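Tuesday, shop log

Back on the Barngate push mower, the one that dies on any kind of slope. Pulled the carb bowl first thing and found a crust of old gas in the bottom, so that got a soak and a new gasket. Hour meter reads 639, and I'd bet the plug is original! Gapped a fresh one and it lit on the second pull.

Kristýna Šimek stopped by and thinks it's the governor spring. Could be (she's been right about these before), but I want to try the fuel line first. It's gone stiff as a twig near the tank, and I've got 18 inches of the good Alleo hose left, plenty for this one.

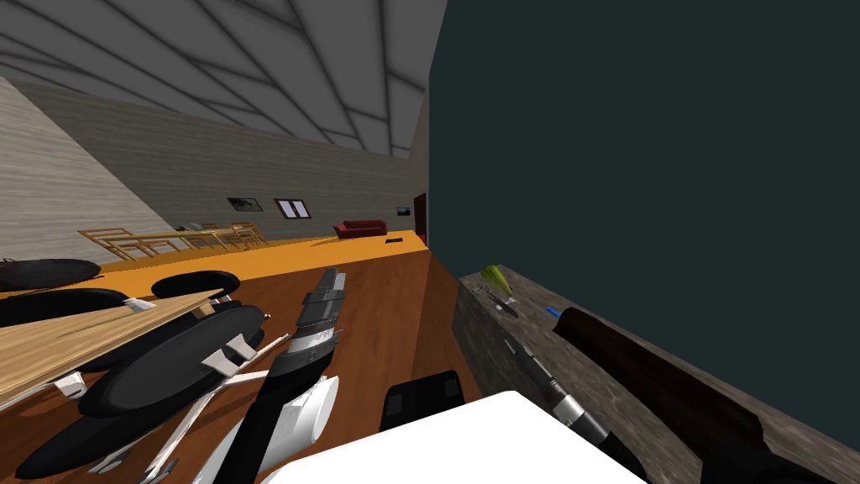 Blade is next. One end is badly nicked, so I'll grind it, balance it on the nail and torque the bolt to 40. If it still stalls after that, fine, Kristýna gets her spring. Need to order more bowl gaskets, we're down to the last one.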